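October, 7.40 am, Netatska bench

Sourdough starter notebook, carrying on from the last page because I ran out of room and then spilt rye flour on it.

Lemum is alive! I'd more or less given up on her after the fridge business, but I fed her last night before locking up (equal parts flour and water, the usual) and she'd climbed right past the elastic band when I got in. Smells of yoghurt and a bit of apple. Pan is still sulking. Flat on top, sharp smell, a thin grey layer of liquid which I poured off. I'm giving Pan 3 more feeds on wholemeal and then he's going in the compost, and So-ying Kong can argue with me if she likes.

Jar plus starter for Lemum came to 1178 g on the big scales this morning. Writing it down so I stop guessing the weight of the jar every single time. Someone please stick a label on the bottom of it.
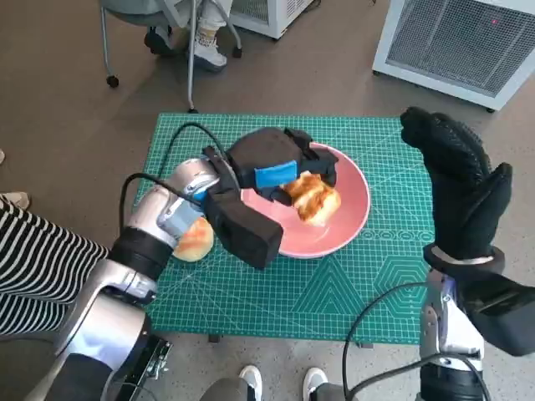

The other thing is water. I've been using it straight from the tap and So-ying reckons that's half of Pan's trouble, so from today his water stands overnight in the tall jug with a cloth over it — the tall jug, please, the short one has had turpentine in it. Lemum carries on with tap water as before. If Pan perks up I still won't know whether it was the water or the wholemeal, I do realise, but I haven't the patience to do one at a time.

11 am. Looked in again. Lemum domed and full of bubbles, Pan has got a few small ones round the sides. Moved both jars off the windowsill to the shelf over the boiler, as it was only 6 degrees outside when I cycled in and the glass gets horribly cold.

Still to do: ask at Cultum if they've got the coarse rye back in, find the other elastic band, scrub the lid with the crusty rim. Next feed is at teatime, So-ying's turn.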